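An Afternoon at the Kiiskinen Open House

I had been meaning to get over to Kiiskinen since last September, when Teemu Leinonen wouldn't stop talking about their kitchens at lunch. So when they opened the doors again I put on comfy shoes, took the number 5 bus and got there right at 3, which is when the coffee comes out. Smart timing, if I say so myself!
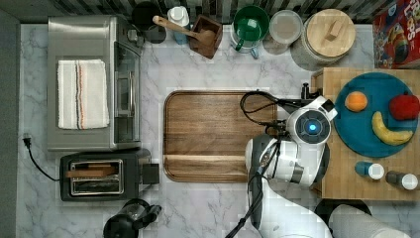
Minttu Kauppinen
Home and Kitchen Writer, Prallum

I'll start with the counter, because I spent half my visit next to it. White marble look with gray veining, a big brown cutting board with a juice groove running all the way around, and then a run of butcher block where the fruit plate sits. I have wanted a groove like that ever since the Great Tomato Incident in my own kitchen. The teal plate is such a good color too, especially with an orange and a banana on it (I asked where to buy one, and they wrote "Ballero" on the back of my ticket).

The mix of woods could easily have been too much. There's the warm brown board, the pale butcher block, a little box for the wooden spoon — and somehow it all gets along. I think the marble calms it down.

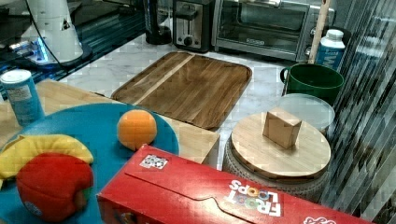

Teemu's theory is that you only know a counter once there's breakfast on it, and I'm with him. Cereal, a mug, canisters, the whole lot. My place is 324 square feet, so everything I own lives out in the open, and I picked up a few ideas for keeping jars and canisters toward the back where they don't eat up the chopping space. The round wooden lid was my favorite thing of the day. Set something small on top and you've got yourself a tiny extra shelf!

I also had a nice long talk with a woman from Osteck about oiling boards. She does hers every 5 weeks. I do mine when I feel guilty.
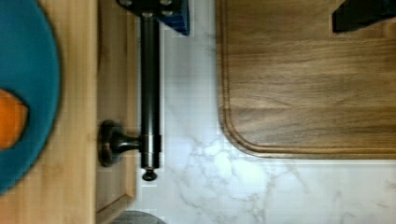

What I kept going back to was the place where light wood, darker wood and marble pattern all come close together. I'd have guessed you should pick one and stick with it, but now I want all of them, and my landlord is going to hear about it. Coffee was good, the cinnamon buns were gone by four, and parking looked awful, so take the bus if you go.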